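Divudville open evening: the dish arm

Posted Wed 24 June

I had been told twice that the robot arm at the Divudville shared workshop could put crockery away, so I went along to the open evening prepared to be shown a video. There was no video. There was an arm, bolted to a bench at the back past the lathes, and Jinlong Kong, who has been building it since May and who was refreshingly gloomy about it.

The group calls the project Wondance. I asked why and got three different answers, so I stopped asking. The upper joints came from a kit sold by Fundell, which Kong bought second-hand for £327. Most of the rest has been made or remade in the workshop, some of it several times. The camera sits down at the wrist, looking out past the fingers, and what it sees comes up on a monitor beside the bench.

My trouble with home robots is always the same. They do one job, in one place, with one set of objects, and the write-up says "kitchen". Kong didn't argue. He said the arm knows the things it has practised with and gets muddled by much else. Glass is hopeless. He has logged 50 tries with plates this month and counts 40 as good, where "good" means the plate was lifted and nothing fell. I'd want a stricter test than that before I let it near anything of my mother's.

It is also slow. I watched one pick from start to finish and had time to eat a samosa. A man called Papadakis, who looks after the electrics, said they could run it faster but the wrist shakes and the picture smears. They want a stiffer bracket. They wanted one in May too, according to the whiteboard.

What did impress me was the fingers. The plain pair they began with slid off rims, so the group has been trying different surfaces on the inner side. You can get a fair way by fiddling with such things, and it costs next to nothing.

The tight spots are where it gets awkward. Lifting a plate with clear space all round it is easy enough. Give it a rim with something else pressed up close and the arm has to get its fingertips into the join, and choose the right thing to close on. 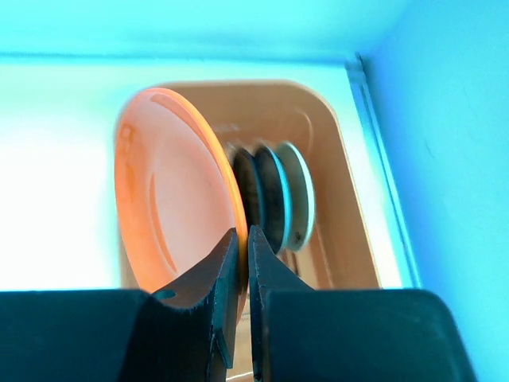 Could you build one of these at home?

Only if you already like fixing things, as you'll spend far more evenings on brackets and cables than on plates.

I stayed until they shut at 8, mostly talking about motors. Entry was free, tea was extra, and the parking is dreadful. The next open evening hasn't been fixed yet. I'll probably go, if the bracket is done.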